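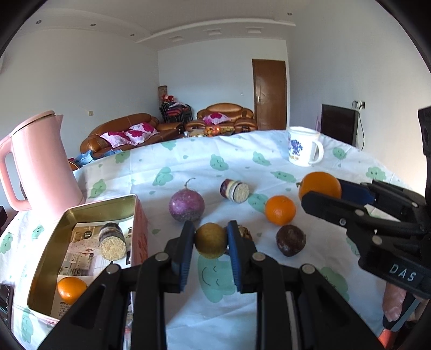 Opinion / Automation

Most arguments about teaching robots by demonstration are arguments about quantity. A lab says it has 1,000 recordings of a pick-and-place task, another lab says it has more, and the talk moves on to models. I would like to spend longer on the recordings themselves, and on the tool in the demonstrator's hand.

There are two usual ways to show a robot a task. In the first, an operator drives a real arm from a distance with a matching set of controls. In the second, a person carries a gripper with a camera on it and does the job directly, with no arm present. I ran the first kind at Lesholm for two years and have used the second since April. I now think the second should be the default for household work, with one reservation.

The case for it is mostly time. On our last comparison at Lesholm, one working day of remote control gave us 83 usable recordings of a fruit-sorting task. The same operator with the hand-held tool produced 171. Remote operators also wait. They close the jaws, look at the screen, open them slightly and close them again, and the robot learns the waiting along with the grasp.

Place matters as well. An arm bolted to a bench in Achterberg sees that bench. A hand-held tool goes to whatever table is available, with its patterned cloth, its kettle and its poor lighting.
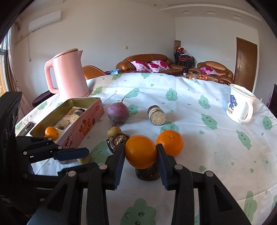

Holding an orange between two ridged pads, with a second gripper at the left.

My reservation concerns reach. A human wrist will take a gripper into positions that a given arm can't copy, and the fault appears only when the recording is replayed. Everett Tillman, who checked our data for the Hino arm, rejected around 131 recordings in one batch on this ground alone. His view is that remote control is worth its cost because the machine refuses bad motions at the moment they are made. I think a reach check run on site, before the table is cleared, would catch most of them more cheaply - but he is right that we didn't have one.

Two-handed work is harder to settle. The timing between the two tools has to be exact, and ours drifted. Until that is fixed I would still record any handover from one gripper to the other by remote control, and accept the lower count.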